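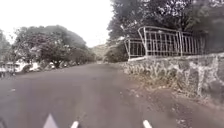

Unit 3: Riparian buffers along the Oline
Instructor: Szymon Adamczyk

A buffer is the strip of permanent plants between a stream and the land people use. It slows runoff, traps sediment and shades the water.

Width. The Jakberg plan asks for 40 feet on each bank, wider where the slope is steep.

Planting. Willow stakes go in nearest the water, then shrubs, then trees. The Fenthorpe reach took over 200 stakes - mostly on the outer bend, where the bank was being undercut.

Terms to know: bankfull width, toe of slope, live stake.

Reading for next time: Fenthorpe site report, section 2.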